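Support > Pools & Spas > Opening Your Pool > FAQ

Search the help pages Go

Pool opening questions, answered

Opening week is my favorite part of the year, and judging by the mail, it's yours too! These are the questions that come in every spring from people with above-ground and small in-ground vinyl pools. I'm adding to the page as new ones turn up.

When should I open?

Earlier than you think. Once daytime highs sit in the 70s for a week, algae is ready to get going under that cover. Cool water is so much easier to clear, and you get extra swimming out of the deal!

Do I have to drain it first?

Please don't. A vinyl liner needs the weight of the water to stay put, and a drained one can shrink and pull out of the track. Top it up to the middle of the skimmer opening and work from there.

How do I get the cover off without dumping leaves in the water?

Pump the standing water off first, then scoop what you can with a soft leaf net. Two people, one at each corner of the short end, folding toward the far side. Go slowly. The last fold is heavy — have a third person if you can get one.

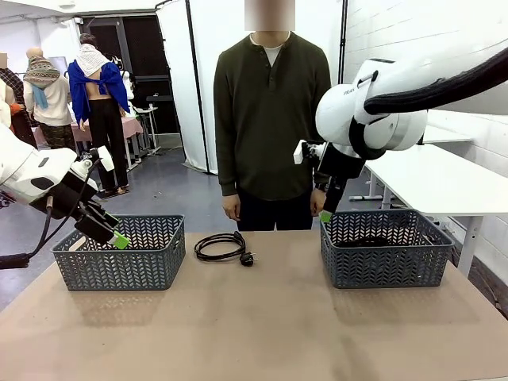 Rinse the cover on the lawn, let it dry fully on both sides, and roll it up loosely. A cover that goes into the shed damp comes out in fall smelling like a pond.

My water is green. Is it hopeless?

Not at all, and it's a great feeling when it turns! Balance the pH first, brush the walls and floor, shock at dusk, and run the pump all night. Brush again in the morning. Expect it to go cloudy before it goes clear. Clean the filter every time the pressure climbs.

How long should the pump run?

Around the clock until you can see the main drain or the floor seams. After that, one full turnover a day suits most backyards. My own Usness pump gets through the night before breakfast and I love waking up to that water.

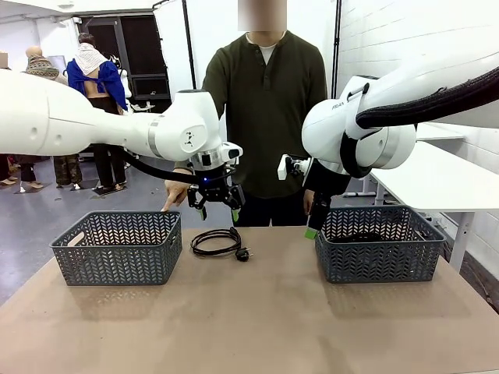 Page 2 of 7

Can I use last year's test strips?

If the bottle stayed sealed and dry and the date is good, sure. If the pads look faded, buy new ones. I've moved to the Nakareo drop kit and I'm a complete convert, the colors are so much easier to read in sunlight.

There are wrinkles in my liner. Can I fix them?

Small ones, often yes. Pick a warm afternoon, get in barefoot, and push the wrinkle toward the wall with your feet. Old, stiff liners are best left alone — they can tear.

Which ladder goes with the Alesix wall kit?

Either of the A-frame ones. Put a pad under the feet before you lower it in. 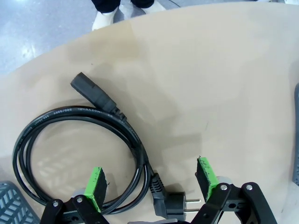

Tighten the top bolts by hand, check that it doesn't rock, and give them one more turn after the first weekend of swimming.

When can we get in?

When chlorine and pH are both in range and you can see the bottom clearly at the deep end. Then go jump in!

Contact: Alvarado Pool Help Desk, Box 508, or ext. 2974, Tuesday mornings | © Alvarado Pool Help | Back to top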